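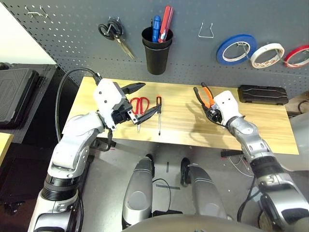 컬리츠, 쌍발 수송기 '바민' 지상 활주시험 완료… 10월 초도비행 예정

항공기 제작사 컬리츠(Culitz)는 2020년 9월 21일 개발 중인 쌍발 터보프롭 경수송기 바민(Bamine)의 지상 활주시험을 마치고 초도비행 준비 단계에 들어갔다고 밝혔다. 초도비행은 10월 중 디브네스(Divness) 비행장에서 실시된다. 구체적인 날짜는 기상 조건과 비행안전심의 결과에 따라 정해진다.

바민은 단거리 이착륙 능력을 갖춘 고익 배치의 비여압 경수송기다. 화물 수송을 기본 임무로 하며, 객실 키트를 장착하면 지역 노선용 여객기로도 운용할 수 있다. 최대 유상하중은 2000kg이고, 최대 유상하중 상태의 항속거리는 1275km로 설계되었다. 고정식 전륜형 착륙장치를 채택했으며 비포장 활주로 운용을 전제로 주륜 타이어의 접지압을 낮게 설정했다.

시험 내용

활주시험은 저속, 중속, 고속의 세 단계로 나뉘어 진행되었다. 저속 단계에서는 전륜 조향 계통의 응답과 좌우 제동력 편차를 확인했다. 초기 시험에서 좌측 주륜 제동 압력이 우측보다 늦게 상승하는 현상이 기록되었으며, 컬리츠는 유압 라인의 공기 빼기 작업을 다시 실시하고 계량 밸브를 교체한 뒤 같은 항목을 반복 측정했다. 재측정 결과 편차는 허용 범위 안으로 들어왔다.

중속 단계에서는 방향타 효과가 나타나기 시작하는 속도와 전륜 조향에서 방향타 조종으로 넘어가는 구간의 특성을 측정했다. 측풍 조건의 자료도 일부 확보되었으나 시험 기간 중 풍속이 대체로 낮아 설계 한계에 가까운 측풍 자료는 얻지 못했다. 해당 항목은 비행시험 단계로 이월되었다.

고속 단계의 최고 속도는 70노트였다. 이 속도에서 승강타를 당겨 전륜을 지면에서 띄운 뒤 출력을 줄이고 다시 접지시키는 절차가 수행되었다. 양쪽 프로펠러의 역피치 전환 시간과 역추력 비대칭 여부도 함께 측정되었다. 이륙 중단 시험에서는 브레이크 디스크 온도가 해석값보다 다소 높게 나타났고, 컬리츠는 휠 내부의 냉각 공기 통로 형상을 일부 수정하기로 했다. 수정 부품은 초도비행 전에 시제기에 장착된다.

지상 활주 횟수는 모두 33회이며, 이 가운데 고속 활주는 마지막 단계에서 집중적으로 실시되었다. 시험 중 엔진의 비정상 정지나 화재 경보는 없었다고 회사 측은 밝혔다.

시제기 구성

시제 1호기는 양산형과 같은 기체 구조를 사용하지만 객실 내장재와 화물 적재 장치는 장착하지 않았다. 화물실에는 자료 수집 장비와 무게중심 조절용 밸러스트가 설치되어 있다. 기수 좌측에는 대기 자료 측정용 붐이 추가되었고, 조종실 우측에는 비행시험용 비상 탈출 손잡이가 마련되었다.

주익은 알루미늄 합금 2주 구조이며, 날개 끝과 조종면 일부에 복합재가 적용되었다. 플랩은 이중 슬롯 방식으로 전동 구동된다. 좌우 플랩의 전개각 차이가 기준값을 넘으면 구동 장치가 자동으로 고정된다. 이 기능은 활주시험에 앞서 지상 기능시험에서 별도로 확인되었다.

조종 계통은 케이블과 푸시로드를 조합한 기계식이다. 자동조종장치의 서보는 시제 1호기에 장착되어 있으나 초기 비행시험 동안에는 전원이 차단된 상태로 유지된다.

프로펠러와 착륙장치

프로펠러 조속기와 착륙장치 완충기는 프레리히스(Frerichs)가 공급한다. 프레리히스는 활주시험 기간에 기술 인력을 디브네스에 파견해 완충기 가스 압력과 행정 자료를 점검했다. 주륜 완충기의 행정은 예측값과 대체로 일치했다. 전륜 완충기는 강한 제동 시 압축량이 예측보다 커서 감쇠 오리피스의 직경을 조정하는 방안이 검토되고 있다. 컬리츠는 이 조정이 초도비행의 선행 조건은 아니라고 설명했다.

프로펠러 조속기는 전 회전수 구간에서 안정적으로 작동한 것으로 보고되었다. 다만 지상 공회전 상태에서 특정 회전수 부근의 진동 수준이 높아, 해당 구간에서의 연속 운전을 피하도록 시험용 비행교범에 제한 사항이 추가되었다. 컬리츠는 진동 자료를 분석한 뒤 제한 구간을 유지할지 여부를 정할 계획이다.

초도비행 계획

초도비행에서는 착륙장치의 특성, 저속 조종성, 엔진 작동 상태의 확인이 주된 목적이 된다. 플랩은 이륙 위치에 고정한 채 비행하고, 안전 고도에 도달한 뒤에만 전개각을 바꾼다. 실속 접근과 단발 비행은 포함되지 않는다. 추적기 한 대가 동행해 외부 상태를 관찰하며, 비행 자료는 지상 관제실로 실시간 전송된다.

비행 허용 조건은 구름 밑면 높이, 시정, 정면풍과 측풍 성분의 네 항목으로 규정되었다. 활주로 표면이 젖어 있을 경우 비행은 연기된다. 디브네스 비행장은 초도비행 당일 해당 시간대에 다른 항공기의 이착륙을 제한할 예정이다.

초도비행 이후에는 비행 영역을 단계적으로 넓히는 시험이 이어진다. 플러터 시험은 고도와 속도를 나누어 진행하고, 각 단계의 자료 분석이 끝난 뒤 다음 단계로 넘어간다. 시제 2호기는 현재 동체와 주익의 결합 작업이 진행 중이며 항공전자 장비와 방빙 계통 시험에 투입된다. 구조시험용 기체는 별도로 제작되어 정하중 시험을 앞두고 있다.

인증과 생산

컬리츠는 여객형과 화물형을 하나의 형식증명으로 신청했다. 인증 기준에 대한 협의는 대부분 마무리되었으나 비포장 활주로 운용과 관련된 특수 조건은 아직 확정되지 않았다. 자갈이 튀어 프로펠러와 동체 하부에 손상을 주는 경우의 평가 방법이 주요 쟁점이다. 회사는 동체 하부 보호판을 기본 사양으로 할지 선택 사양으로 할지도 이 협의 결과에 맞추어 결정할 방침이다.

양산용 조립 치구는 시제기 제작에 사용한 치구를 개량해 쓴다. 주익과 동체 결합부의 구멍 가공 공정은 시제 1호기 제작 때 작업 시간이 가장 길었던 공정으로, 컬리츠는 시제 2호기부터 드릴 지그를 변경해 적용하고 있다. 양산 착수 시점과 기체 가격은 공개되지 않았다.

컬리츠는 초도비행 일정이 확정되면 별도로 공지할 예정이다.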